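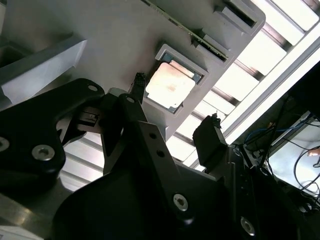 Grurex two-finger gripper with the chip handling kit
Review by Alžběta Hrubý, 1 April 2023

Our student robotics club in Noltunau bought this gripper in September, together with the kit for chip handling. The task we prepare is simple to explain: the arm must take a processor out of its socket and put it back again. It is the same task for all the teams in the Javero student competition, so maybe my notes will be useful for other clubs which must decide what to buy.

We paid 1270 euros for everything. For a school club this is a lot of money, and we had to wait one year before we could order it. In the box there were the gripper, the flange for the wrist, the rubber pads, the cable and a printed manual. The manual is good. It has large drawings, and our younger members could do the mounting with it while I only watched.

What I like most is the stiffness. The fingers do not bend sideways when they close, also when the arm reaches up from below, and that is how we work with our socket. With our old Sison gripper the fingers went apart a little at the tips, and the program which was right in the morning was wrong after lunch. The hex screws on the housing are easy to reach with a normal key. I wish I could say the same about the connector, where you need small hands and patience.

The rubber pads are the weak point. They have a rough texture and they hold very well on the edges of a chip, but they wear out too quickly. One of ours already has a ragged edge. The kit includes 4 spare pads, and if your team practices every week, you should order more at the same time. The shipping took 25 days for us.

The socket is the difficult part for the students. The chip sits inside raised walls, so there is not much place for the fingertips. Our first programs came in too fast and pushed against the plastic. Now we stop below the socket, look at the picture from the wrist camera, correct the angle and only then go closer. It took three meetings until everybody in the group could write this correctly. I do not count this against the gripper, but the examples in the manual all use big cubes on a table, and a chapter on small flat parts would help beginners.

The software is fine. You set the opening and the force, and the gripper answers when it has reached them. I miss a setting for very low force. The lowest one is still more than I want for practice chips, and we put a limit in our own code.

Good: stiff fingers, clear manual, simple commands.
Bad: pads wear out, connector hard to reach, lowest force too high.

I would buy it again for a club with older students. For beginners I would wait with the chip kit and start with the gripper only, which you can order separately.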